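The Cloth Question: a few thoughts on covering a table
Jan 15, 2021

Every April this newsletter runs an item on tablecloths, and every April somebody writes in to say they would have liked it sooner. So it's January, and you have it now. Please direct any complaints about the timing to the usual address.

Our subject is denim. I came to it by way of failure. The linen I bought from Fasia was a lovely oatmeal color for one lunch, after which it was a lovely oatmeal color with a beet on it. The wipe-clean cloth that replaced it had the personality of a shower curtain. Then I found a bolt end of dark blue denim in the remnant bin at Llanos, paid less for it than I had for the lunch, and have not looked at oatmeal since.

What denim does well is stay put. It has some weight, it has some grip, and a cup put down on it doesn't skate off toward the floor the way it will on varnish. It also makes far less noise. If you live with people who set cups down as though closing an argument, you'll notice by the second breakfast.

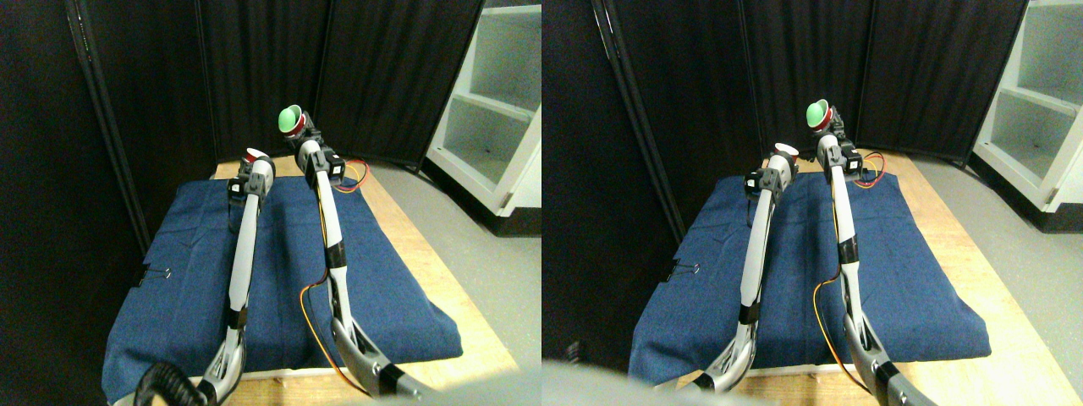

Do you need to hem it?
Only if the fraying bothers you. A raw edge on denim will fray for a few washes, leave a good deal of blue lint in places you didn't know lint could reach, and then mostly settle down. I hemmed one side of mine, got bored, and turned that side toward company.

Folding is the part where readers disagree with me. I like a cloth doubled over so it makes a pad. You lose coverage, of course, and a strip of bare wood will show at the back or down one side. I don't mind that. A pale table with a dark cloth looks good with a bit of the table showing, and you'll remember that you own a nice table. The cloth people, and I have met a lot of them by mail, want an even drop on all four sides and will get out a tape measure to prove you haven't got one.

As for creases: iron them if you must. I ironed mine once, for guests, and they talked about the weather.

Then there is the matter of keeping it where you put it. You can buy proper tablecloth weights, shaped like pears or bumblebees, and Brillari will sell you a boxed set of 8 for a sum I'm not going to print. You can also go to the drawer where the office supplies live. A small black binder clip on the edge holds thick fabric very well, and against dark blue it hardly shows. Check first that it will open wide enough for whatever you're asking it to bite. Doubled denim over a tabletop needs a bigger clip than you think, while the cloth on its own needs hardly anything.

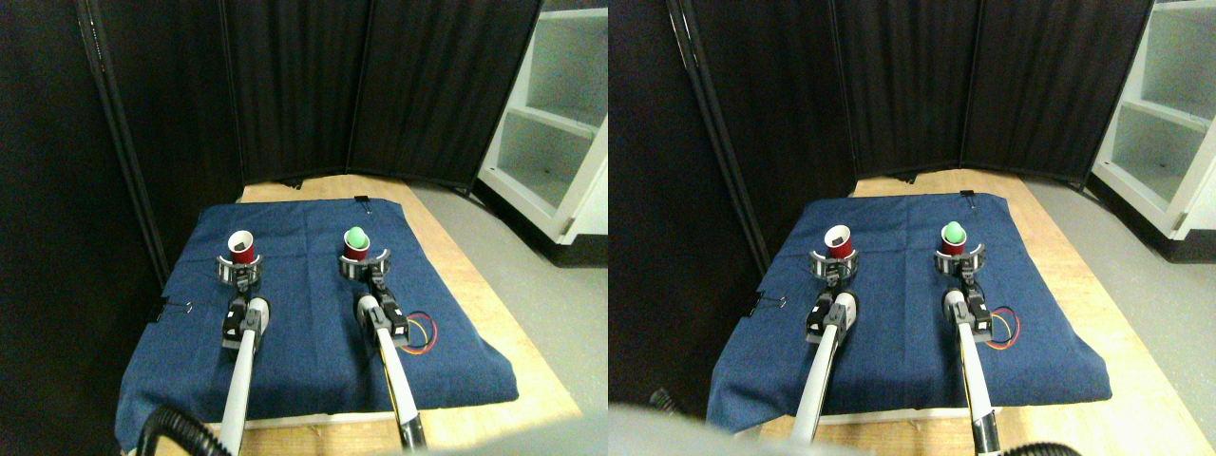

What to put on it

Red. I have tried the tasteful options. Gray cups on blue denim look like a rainy parking lot, and white ones look like a diner, which is fine if you wanted a diner. Red wakes the whole table up. Plekura used to do a plain red cup that was close to perfect, and then they improved it, so now I buy whatever turns up at yard sales.

A matched set is more than most tables need. Two or three cups that are roughly the same red will pass for a decision.
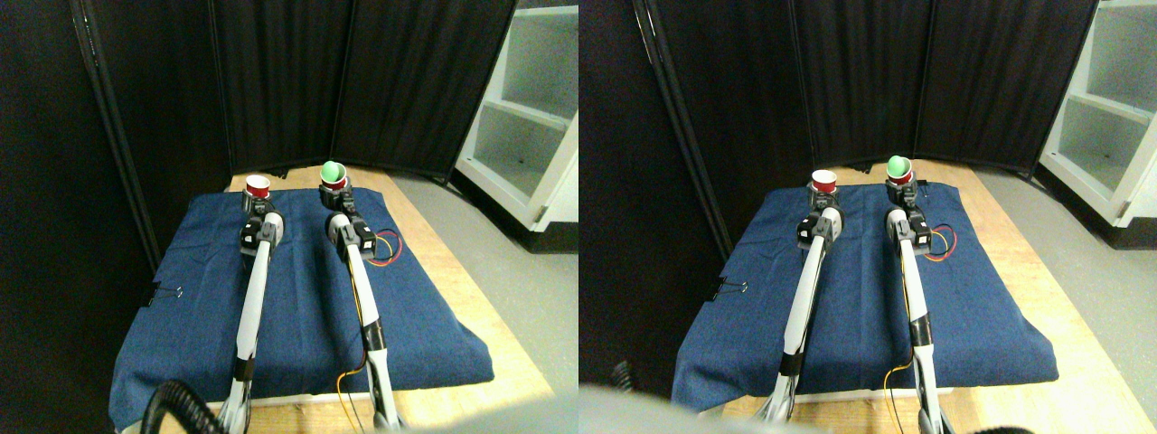
Color is a thing I go on about, as the 47 of you who answered last year's survey were kind enough to point out. My own rule is one strong color against the cloth and then one small, pale thing to take the edge off it. A lemon is traditional and a pear is ambitious. A pale green ball sitting in the mouth of a red cup does it as well as any fruit, with dark blue underneath, and it won't go soft by the weekend. I've since raided the toy box and have no plans to return what I took.

Washing, for those who asked: cold, alone, inside out if you've sewn it double. The first wash will turn the water a color you'd rather not think about. Hang it over a rail. Don't put it through with the white napkins, or you'll have blue napkins, and then you'll be writing to me about those.

Next time, placemats, and whether a cloth this heavy leaves them anything to do.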